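Home-built grippers learn to fold a towel, one recording at a time

20 October 2024

A group of hobby builders has spent its evenings since July on a project that sounds small and keeps getting bigger: hand-held robot grippers, made in a shared workshop, that can record how people fold laundry. The project is called Prurero, and this week the group put its first full set of towel recordings online for other home builders to use, 225 of them, all free to download.

The idea is simple enough to try on a weekend. A person holds a gripper in the hand, squeezes it open and shut, and does an ordinary chore with it. A small camera rides along and saves what the fingers are doing. Later, the same style of fingers can go on the end of a robot arm, and the arm gets a head start from all those hours of human practice. Hobby arms have become cheap enough that plenty of people own one and have no idea what to teach it, so there's real demand for this kind of thing!

The printed parts come out of the Kovent workshop, where members share the printers, the soldering bench and a very long table of half-finished projects. The recordings themselves are made in a bright open office, where there's a big white table and room to walk all the way around it.

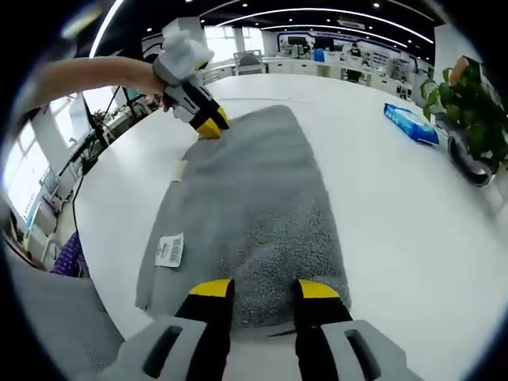
Towels were picked because everyone has one and because they're surprisingly hard. A block stays the same shape when you grab it, but a towel changes with every touch, and a program that learned only the neat version gets lost fast. So the group starts many of its takes with the cloth laid out flat, as the gray one is here, with one gripper at the far corner just starting to lift it and the other held open over the near end. Two people can share a take that way, or one person can run both sides. The sewn-in label on the edge was left on too. The builders like having it there, as it gives the software something to notice when one side of a towel looks exactly like the other.

The fingers went through 18 versions. Early ones were too stiff and slid right off thick fabric, and one batch snapped at the base during a demo (everyone kept a piece). The current design, nicknamed Holst, is black with a bright yellow tip. The color was chosen so the tips would be easy to find in the video, and it has turned into the project's trademark. People at the workshop have started painting other things yellow as well.

A full pair of Holst fingers takes three hours to print, and the rest of the gripper goes together with screws and a trigger spring. Roughly 63 dollars covers the parts for one unit if you already have a camera. The files include a left and a right version, plus a slimmer handle for smaller hands that was added after several testers asked for it. 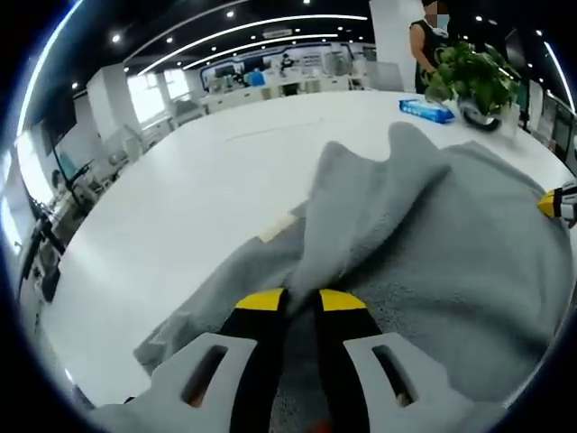

Messy starts are the part the builders talk about most. A towel pulled from a basket never lands flat, and the second half of the new set is all about heaps, twists and corners that have gone missing underneath. A good opening move, they've found, is to take hold of a fold near the middle, the way the yellow tips are clamped on the gray cloth here, and let the other gripper work at the side. From there you hunt for an edge. It can take a few tries, and the failed tries are kept in the set on purpose, marked as misses, so that a program can learn from those as well.

Sorting the recordings is the job of Cenen, a small program one of the members wrote for the project. It lines up the video from both grippers, trims the dead time at either end and flags any take where a camera lost its view of the fingers. It runs on an older laptop without complaint, though the first version had a habit of throwing away perfectly good takes if the lights flickered.

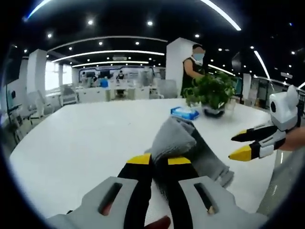 Shirts are next on the list, starting with plain T-shirts and working up to anything with buttons. The group also wants to try socks, mostly because members keep asking. A build night for newcomers is being planned at Kovent, with printed parts ready to assemble and a towel on hand for testing. The plans, the parts list and the full set of recordings are on the Prurero project page, along with a forum where people are already posting their own finger designs.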